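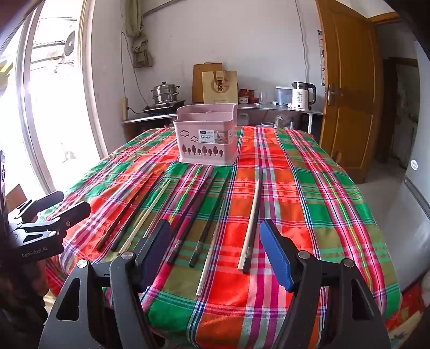
La nappe à carreaux et le panier à couverts rose, avec les baguettes devant

Rechercher dans le forum OK Recherche avancée

Rubrique : Cuisine & maison > Textile, linge de table

Dernière mise à jour : 30 septembre 2021

Sujet : Laver une nappe en coton qui déteint, vous faites comment ?

tilleul_44
Bonjour à toutes et à tous ! J'ai craqué pour une nappe à carreaux bien vive (orange, vert, magenta, enfin vous voyez le genre) et je n'ose plus la passer en machine. La précédente, achetée en janvier, a tourné au rose saumon avec tous mes torchons dedans, même à 40... J'en étais malade. Du coup celle-ci, je la secoue par la fenêtre et je croise les doigts, mais avec deux enfants qui mangent des nouilles à la sauce soja ça ne va pas durer. Vinaigre, gros sel, lingettes, vous croyez à quoi ?

Mamie Gratin
Gros sel ! Une nuit dans la baignoire, eau froide, deux bonnes poignées, et tu rinces jusqu'à ce que l'eau soit claire. Ma mère faisait pareil et ses nappes ont tenu trente ans.

siiri.v
Désolée Mamie Gratin mais le sel ne fixe rien du tout sur une teinture déjà faite. Il sert pendant le bain de teinture, pas après. J'ai travaillé à l'atelier Clillach, on teignait des métrages entiers, et le seul truc qui marchait, c'était de rincer, rincer et encore rincer pour sortir l'excédent de colorant. Le vinaigre c'est pareil, sur du coton ça ne change pas grand-chose.
Siiri Venckus

Mamie Gratin
Eh bien mes nappes n'ont pas lu ton manuel :) Je continuerai avec mon sel.

pai_muthu
Moi je suis entre les deux. Le sel, je ne sais pas, mais si tu trempes une nuit et que tu rinces dix fois, forcément il part de la couleur ! Ce qui compte c'est peut-être plus le rinçage que le sel. Sinon je lave les miennes seules, à froid, essorage à 800 et pas plus, sinon j'ai des plis impossibles à ravoir. Et jamais de séchage en plein soleil, j'ai une Grisness dont la moitié est devenue pastel sur le balcon.

tilleul_44
Ah, les plis, parlons-en ! La mienne gondole déjà de partout et je n'ai pas de table à repasser assez grande. Tu repasses encore humide ?

pai_muthu
Oui, à peine humide, sur l'envers, et directement sur la table avec une vieille couverture dessous. C'est long mais ça vaut le coup.

Bricolo_Jeff
Les lingettes anti-décoloration, presque 50 centimes pièce chez moi, je trouve ça cher pour ce que c'est. Par contre pour tester avant : un coin de la nappe mouillé, un mouchoir blanc dessus, un coup de fer. Si le mouchoir se colore, lavage à part.

siiri.v
+1 pour le test du mouchoir. Fais-le sur chaque couleur, les rouges et les magentas sont souvent les pires.

tilleul_44
Test fait ce midi : le vert ne bouge pas, le magenta un peu. Donc ce sera bassine, eau froide et patience. Et pour la sauce soja, je tamponne tout de suite ou j'attends le lavage ?

Mamie Gratin
Tout de suite, ma belle, eau froide et savon de Marseille ! Et là-dessus personne ne va me contredire j'espère.

siiri.v
Non non, là je signe :)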